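Search this site
Enter keywords
Go

The plain rod beat the fancy fingers (for pushing, anyway)

I spent most of Sunday in the workshop at Kedstead with the arm, a pile of toy blocks and two end tools, and I've finally got something to report on the question a few of you have been asking since May. Do you need a gripper that opens and closes if all the arm has to do is slide things around a board?

Short version: nope! At least, I wouldn't bother.

The two tools were the Vevero two-finger gripper we've had on the arm all spring, and the rod, a straight gray peg with a rounded tip that sticks down from the clamp. The job was sorting blocks into groups by pushing them, same board and same controller settings for both. I gave each tool 100 pushes and called a push good if the block stopped within 5 millimeters of where I'd asked for it. The rod got there on almost 60 of them. The Vevero, with its fingers closed, was well behind, and I quit writing down the misses after lunch because it was getting depressing.
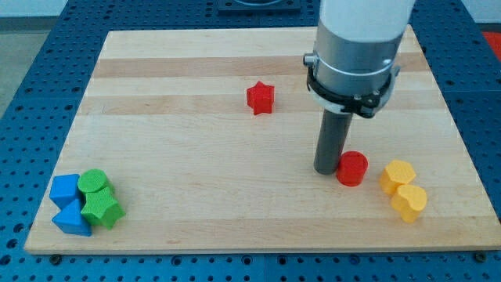 What went wrong with the fingers

Mostly the shape. Closed fingers make a flat-sided lump, so the push changes depending on which way the wrist is turned, and then a star catches a corner and spins off somewhere silly. The rod is round, so it meets a block the same way from every side (I can't believe how long it took me to think of that). It's also skinny enough to get in beside a block without knocking its neighbor, and that matters a lot once the colors start bunching up.

It isn't all good news. Hearts are still a pain, and cylinders like to roll around the tip if you push even a little off center. I also had to reset the tool height in the controller after the swap, which I forgot the first time, and the rod came down on the wood with a thump I felt in my teeth. Board's fine. Tip's fine.

Next I'm trying the soft sleeve from Tveit over the end of the rod, to see if a bit of grip calms the cylinders down. If you've got one lying around and have already tried it, please write and save me an evening!

Related items
Clundis controller: first week of notes
Bolting down a board so it stays put
Vevero two-finger gripper, unboxed
Which camera height works for tabletop sorting?

Contact | Copyright Kedstead Workshop News | Back to top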